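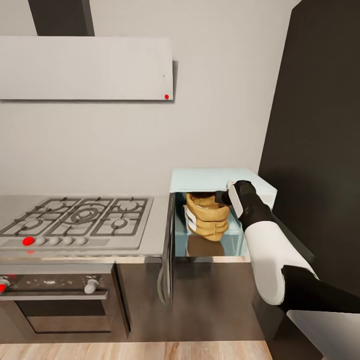
A gas cooktop beneath a wide range hood.

The relish that most people in Pornthorpe grew up with was never sold in a store. It was made from green tomatoes, onions and a lot of mustard seed, and every family on the east side of town had a version. Some put cabbage in it. The Mathebulas did not, and Thabiso Mathebula still considers cabbage a way of stretching the tomatoes.

He has been collecting the recipes since his aunt died and left him a shoebox of index cards. Many of the cards give ingredients and no method. One says only "as usual, but less vinegar." To fill in the gaps he started calling on her old neighbors, and the calls became a project called Getum, after the name his aunt wrote on her jars. He has no idea where she got the word.

Getum now has 18 relish recipes, along with a drawer of pickles, fruit butters and bean dishes that he has not sorted yet. Zinhle Oosthuizen does the cooking. She ran the lunch counter at Shabalala until it closed and is used to working from bad instructions. Each recipe gets made three times: once as written, once the way the family remembers it, and once the way she thinks it was really done. The last batch is usually the closest.

"People leave out the salting," she said. "You salt the tomatoes the night before and drain them in the morning. They did it every year, so they didn't write it down."

The measurements are another problem. Several cards call for a can of vinegar or a bowl of sugar. Sibusiso Mahlangu, whose grandmother's recipe was among the first to come in, brought the bowl. It held five cups. That was more sugar than anyone had guessed, and his cousins were not pleased to hear it, but the relish tasted right to all of them.

Safety takes up more time than Mathebula expected. The older cooks poured hot relish into jars, screwed on the lids and put them in the cellar. Oosthuizen won't print those directions. She keeps the flavor notes from the family and sends readers to a current, tested canning recipe if they want jars for the shelf. Otherwise the relish goes in the refrigerator and gets eaten soon.

In December the group held a tasting in Pranetmont, the next town over, where green tomato relish is made sweeter and served with smoked fish. Lwazi Molefe carried the crackers and kept the notes. The Pranetmont cooks were polite about the mustard seed. Two of them went home with Oosthuizen's recipe, and one, Bujar Vlachou, sent back a page of corrections and a recipe of his own, with raisins.

Mathebula has it in the drawer. He wants to print a small book next, with the original cards shown beside the working versions, and he is still deciding whether the cabbage recipes get their own chapter. He would also like to find anyone who remembers a yellow pickle made with unripe pears. His aunt's card for it has the ingredients down one side and a grocery list on the other, and the bottom corner is missing.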